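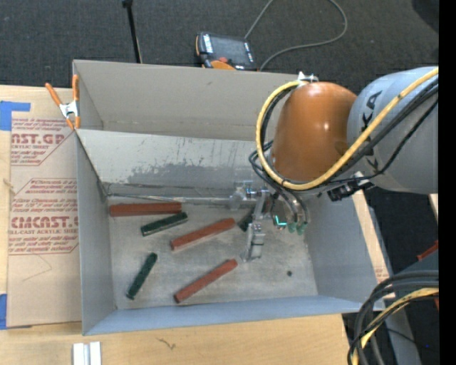
Cleaning and reusing an old metal bin for short bars, how do you stop the scuffing?

Posted in Workshop and Storage
Posted by Mbali Ntuli, Aug 19, 2022

Hello everyone. I hope I am in the correct section, please move it if I am not.

We have a big open metal bin on a wooden tabletop and we keep short bars in it, reddish-brown ones and dark green ones. They are all together on the floor of the bin and they lie in every direction. The bin is grey metal, and inside at the back it has a sloped panel that goes down to the floor. On this slope there is now a darker worn patch with a ragged top edge, and the floor is scuffed to the bare metal. There are also some pale smudges and a brownish discolouration which I do not like very much.

I have three things to ask.

Firstly, is the brownish colour rust, or can it be only dirt from the bars? I wiped it with warm water and dish soap and it became a bit lighter, but it did not go away.

Secondly, can I paint the inside, or will the paint just come off again at the same place? My brother-in-law wants to use the leftover paint from his trailer. I am not so convinced.

Thirdly, should I put a liner? I looked at a rubber mat from Grastgate but the smallest piece they sell is 60 cm wide and I would need to cut it. The sides of the bin are not straight (one of them slants outward) so I am afraid that it will never lie flat.

The bars should stay easy to take out, so I do not want to put dividers if it can be avoided. Thank you in advance for any advice.

Anel Sithole
Member, 3049 posts

Hello Mbali,

I had nearly the same problem with a steel bin in my garage, so I will tell you what I did, and also what I would not do again.

For the brown colour, try first a small spot in a corner. Take a plastic scouring pad, dry, and rub with medium pressure. If you get an orange powder on a white paper towel, it is surface rust. If the towel becomes brown or black and feels a little greasy, it is more likely dirt, and then you can use methylated spirits on a rag with the window open. With surface rust I use white vinegar on a cloth, leave it for half an hour, scrub, rinse, and dry immediately with an old towel. Then I leave it in the sun for the afternoon. Please do not skip the drying. I skipped it once and the next morning the bin was more orange than before.

If the metal is galvanised you must be more careful with the vinegar, as it attacks the zinc. In this case stay with soap and the plastic pad. You can ask the place where the bin was bought, if you still have the receipt.

About the paint, I would not paint the floor. Bars are hard and have edges, and they slide down from the slope always at the same place. My paint lasted until October and then I had small flakes of it stuck on everything. The outside you can paint as you like.

About the liner, yes, I think it is the best solution, but only for the floor. Do it in this way:

Put newspaper or brown paper on the floor of the bin and press it in the corners with your fingers.
Cut the paper along the fold and check that it lies flat.
Put the paper on the mat, draw around it with chalk, and cut 2 mm inside the line.
Lay the mat in without glue for one week and see if it moves.

With the paper it does not matter that one side slants, because you are measuring only the floor. For the slope at the back I would leave the bare metal. The worn patch looks ugly but a worn patch alone is no reason to throw a bin away. Wipe a very thin film of oil over it a few times a year, and take away the excess with a dry rag, otherwise the dust sticks.

If you want to keep the two colours apart without dividers, you can just put the green ones to the left and the brown ones to the right. In my house this worked for four days.

Kind regards,
Anel

potus_shed

just use an old yoga mat. cheap, cuts with kitchen scissors, chuck it when its manky. wouldnt bother with the rust unless you can poke thru it

Mbali Ntuli

Thank you both. I made the test with the paper towel and it became brown and a bit greasy, with no orange powder, so I will buy the methylated spirits tomorrow. I told my brother-in-law about the flakes and he will keep his paint for the trailer. The yoga mat I will try before I spend money at Grastgate. Does it matter which side is up?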